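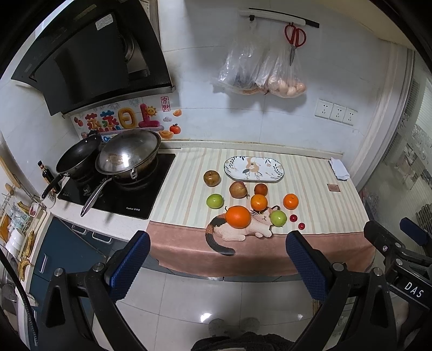
Why Does Fruit Change Color?

A young tomato is green. A few weeks later the same tomato is red. Bananas go from green to yellow to brown, and some plums go from green to a purple so dark it looks black. Fruit does not get painted, and the sun does not dye it. The color changes because of things going on inside the skin.

What is a fruit?

A fruit is the part of a plant that holds the seeds. It grows from a flower. After pollen reaches the right part of the flower, the petals drop off and the bottom of the flower starts to swell. That swelling becomes the fruit.

By this rule, tomatoes are fruits. So are cucumbers, pumpkins, and peppers. Cooks call them vegetables because they are usually eaten with dinner and not with dessert. Scientists and cooks sort food in different ways, and both ways are useful.

Why plants make fruit

A plant cannot walk. If all its seeds fell straight down, the new plants would be crowded together in the shade of the old one, fighting for water and light. So many plants pay animals to carry their seeds away. The payment is fruit.

A bird eats a cherry and flies off. The soft part of the cherry is digested, but the hard stone is not. It comes out in the bird's droppings or is spat out somewhere else. If the spot is a good one, a cherry tree may grow there.

The plant has one problem. Seeds need time to finish growing. If an animal eats the fruit too early, the seeds inside are wasted. So the plant keeps its fruit hard, sour, and green until the seeds are ready. Green fruit is hard to spot among green leaves, and an animal that does find it will probably not enjoy it.

When the seeds are ready, the fruit becomes soft and sweet, and it often changes color. To a bird or a monkey, a red fruit in a green tree is easy to find.

Where the green goes

The green in leaves and young fruit comes from a pigment called chlorophyll (say KLOR-uh-fill). A pigment is a substance that gives something its color. Chlorophyll catches sunlight, and the plant uses that light to make sugar.

As a fruit ripens, its chlorophyll breaks down. In some fruits there was yellow or orange pigment in the skin the whole time, hidden by the green. A banana works this way. When the green goes, the yellow shows.

Other fruits make new pigment while they are losing the old one. A tomato builds up a red pigment called lycopene (LIE-kuh-peen) as it ripens.

Three kinds of pigment

Chlorophyll makes green. You will find it in limes, kiwis, green grapes, and most fruit that is not ripe yet.

Carotenoids (kuh-ROT-uh-noydz) make yellow, orange, and some reds. They are in oranges, mangoes, apricots, and tomatoes. Carrots are full of them too, and that is where the name comes from.

Anthocyanins (an-tho-SY-uh-ninz) make red, purple, and blue. They are in blueberries, blackberries, red apples, and cherries. A blood orange has them as well, which is how it gets dark red flesh when other oranges do not. Blood oranges make the most red when the nights are chilly. If the weather stays warm all season, they may turn out mostly orange inside.

Oranges that are not orange

In places where it is hot all year, such as parts of Thailand and Vietnam, a ripe orange can be green on the outside. Cool nights help the chlorophyll in the skin break down. Without them the peel can stay green even when the inside is sweet and ready to eat.

An orange can even turn back. If a ripe orange stays on the tree into warm weather, the peel can start making chlorophyll again. Growers call this regreening. It does not harm the fruit.

Some other fruits stay green as well. A Granny Smith apple is green when it is ripe, and so is a honeydew melon on the inside. Color is a good clue, but it is a different clue for each kind of fruit.

The ripening gas

Many fruits give off a gas called ethylene (ETH-uh-leen). You cannot see it, and there is too little of it in a kitchen for you to smell. Ethylene tells a fruit to ripen. As the fruit ripens it gives off more ethylene, and that makes it ripen faster. It also drifts over to the fruit next to it.

Apples, bananas, pears, tomatoes, and peaches all do this. They can be picked while they are firm and will go on ripening indoors.

Oranges, grapes, cherries, and strawberries are different. They do very little ripening after they are picked. A sour strawberry left on the counter will get softer, but it will not get much sweeter. These fruits have to be left on the plant until they are good to eat.

What happens to the taste

While the color is changing, the inside is changing too. An unripe banana is full of starch, the same kind of stuff that fills a potato. Ripening turns the starch into sugar. Sour acids become weaker in many fruits. The material that holds the cells together loosens, so the fruit feels soft when you press it.

New smells form as well. A ripe peach or melon has a strong smell because it is letting tiny bits of scent into the air. In the wild, this helps animals that feed at night, when color is no use to them. Many fruits that bats eat are dull green or brown, but they smell very strong.

Why cut apples turn brown

Brown is not always a ripening color. When you cut an apple, you break open some of its cells. Substances that were kept apart in the cells now mix with each other and with oxygen from the air, and this makes a brown color. Bruises turn brown for much the same reason. Lemon juice slows the browning down because it is an acid.

Try it: the banana test

You need 3 green bananas from the same bunch, 1 ripe apple, and 2 paper bags.

1. Put one banana in a bag with the apple. Fold the top of the bag closed.
2. Put the second banana in the other bag by itself and fold the top closed.
3. Leave the third banana on the counter, away from the bags.
4. Look at all of them every morning at the same time. Write down the color of each one, or draw it with colored pencils.
5. Stop when one of the bananas is yellow all over.

Before you begin, write down which banana you think will turn yellow first. Then compare your guess with your notes. If you want to do the test again, use a lemon in place of the apple. Lemons give off very little ethylene.

Do not use plastic bags. They trap water, and the fruit may get moldy.

Words to know

Chlorophyll: the green pigment that plants use to catch sunlight.
Ethylene: a gas that makes many fruits ripen.
Pigment: a substance that gives something its color.
Pollen: the powder from flowers that plants need to make seeds.
Starch: a food that plants store, which can be turned into sugar.

Written by Princess Calimlim. Checked by Loukia Mitsotakis-Vlachou.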